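Against the glossary at the back

Wissam Zein

Publishers of translated science fiction have settled on a habit that deserves more argument than it gets. The novel arrives in English with a glossary of invented terms at the back, sometimes with a map at the front, and the reviewer is expected to be grateful for both. I have read a good many of these books in the past year and I think the glossary is usually a mistake. It changes how the book is read, and the author of the original seldom asked for it.

The case I have in mind is Gajdoš, whose long novel Surna came out in English in January from Folluton. The original has no apparatus of any kind. A reader opens it and meets a drained inland sea, a tax paid in salt, and a word, collero, which is used 40 times before its meaning is certain. The word seems at first to be a rank. Later it looks like a debt. By the time the narrator is called one himself, the reader has been wrong twice, and the scene depends on that.

In the Folluton edition the word is on page 2 of the glossary: "Collero, a person held as surety for another's water." The definition is accurate. It also removes the only uncertainty that carries the first third of the plot. The publisher has marked the term in italics on first use, so the reader is in effect told to go and look. 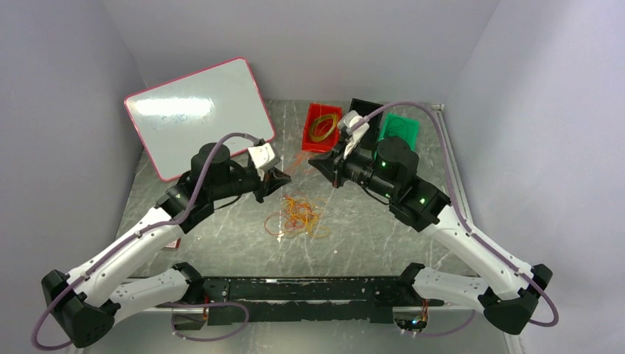
The usual defence is that a translated book already asks more of its audience, and that a few pages of help cost nothing. I accept the first half. Place names are harder to hold in the head when their endings are unfamiliar, and a reader who knows nothing of the author's country will miss some of the jokes. But these are difficulties of translation, and a glossary of invented words does not address them. An invented word is just as strange to the original audience. They were given no list and managed without one.

There is a second defence, which is commercial. Long books with many terms are abandoned early, and a glossary may keep some people going. It may. I have seen no evidence either way, and I suspect the decision is made by custom. A fantasy series sold well with a glossary once, and the format was copied into books of a different sort. Surna runs to 276 pages in English. It is shorter than most of the novels sold beside it, and its invented vocabulary comes to 13 words. A reader can learn 13 words from use in an evening.

The translator's position in this is awkward. Someone has to write the entries, and it is normally the person who has just spent months keeping the meanings open in the text. The skills are opposed. A good translator of this kind of fiction chooses a sentence that could be read two ways because the original could be. The glossary then asks the same person to choose one of the two and print it. In the entry for the Lower Office, the Folluton edition states as fact something that the novel leaves as a rumour among dock workers. I do not blame the translator for this. A definition has to say something, and the form leaves no room for "the characters disagree". 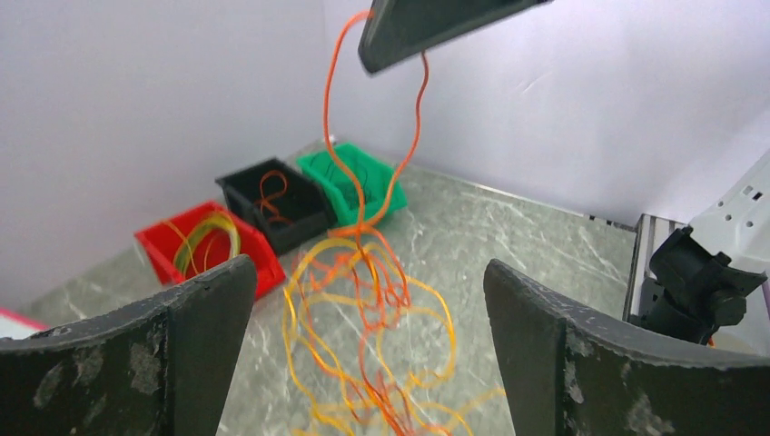 Should every glossary be dropped, then, including those the author wrote?

An author's own glossary is part of the book and should be translated with the rest. Some of them are unreliable by design, with entries that contradict the chapters or are written in a character's voice. The objection is to apparatus added afterwards by another hand and bound in as though it had always been there.

Where a publisher feels that help is needed, there are better places to put it. A short afterword can discuss how particular words were handled, and most readers will reach it once the damage can no longer be done. Notes can be kept on the publisher's website for those who want them. A map is a separate question, though in Surna the coastline moves during the story and the printed one is correct only for the opening chapters.

Folluton has a second Gajdoš novel in preparation. I would ask them to print it as it was written, with the invented words in ordinary type and the last page of the story as the last page of the book.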